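Hsiu-ying Huang would like it known that she has nothing against enlightenment. She just hasn't seen much of it lately, and she has been teaching meditation for 17 years.

"People come to me and say they had a breakthrough," she told me. "I say, wonderful, did you call your sister? And they look at the floor."

The sister question is more or less the whole of her method. Huang runs a small evening group at Wurnura, a retreat house at the end of a road that gave my suspension something to think about. Her subject this year is forgiveness, a word she says with the enthusiasm of someone reading a parking ticket.

"I don't like how it's sold," she said. "You breathe out, you see a white light, your father is forgiven. My father would not have fit in that light. He was a very difficult man and he took up a lot of room."

She came to the work sideways. She was keeping the books for a firm called Vachon when a coworker took credit for a project of hers, and she found herself awake at night composing speeches. Good speeches, by her account. She wrote 10 of them down before she noticed that the coworker had left the company and she was still giving him her evenings.

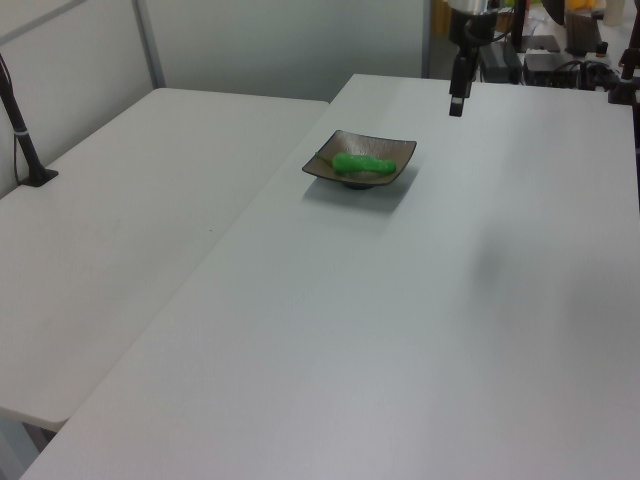

Something green in a square dish.

What she teaches now is slow and a little embarrassing to do in company. You sit. You bring to mind one person who wronged you, preferably in a small way. You notice where in your body the argument starts up again. Then you go home and do the dishes.

I asked whether there was a next step.

"That is the next step," she said. "You wanted a certificate?"

I had, a bit. I had also come prepared to talk about inner peace, and had underlined several passages in Stakutell, the workbook her students use and she didn't write. She thinks it's fine. "Too many blank lines," she said. "People see a blank line and they start making things up."

Her own notebook has a different layout. When she began, she gave herself 1000 sittings to get over the business at Vachon, a figure she chose because it sounded serious. She got to 965 and forgot to go on.

"I was looking for a pen one morning and saw the page," she said. "It was from February. I had not thought of him since the winter. So was I finished? I don't know. I was annoyed about the 35."
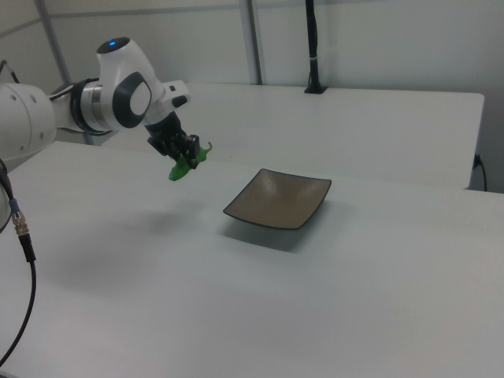

White robotic arm over a white tabletop.

She is firmer on what forgiveness doesn't ask of anyone. You don't have to have lunch with the person. You don't have to tell them. She is especially strict about that last one - a student once wrote to an old roommate to announce that she had been forgiven, and the roommate, who'd had no idea she had done anything, has not spoken to the student since.

"Now there are two people who need the class," Huang said.

And her father? She took her time over that. They weren't close at the end, she said, but she did start cooking a soup he liked, and one night she made it without rehearsing anything at him while it simmered. She salted it too much. He always did that too.

Her next course, Hinari, is open to beginners. She asked me to mention that the chairs are hard, and that bringing a cushion is not a spiritual failing.

Last updated: 21 November 2025

Contact us | Copyright, all rights reserved | Back to top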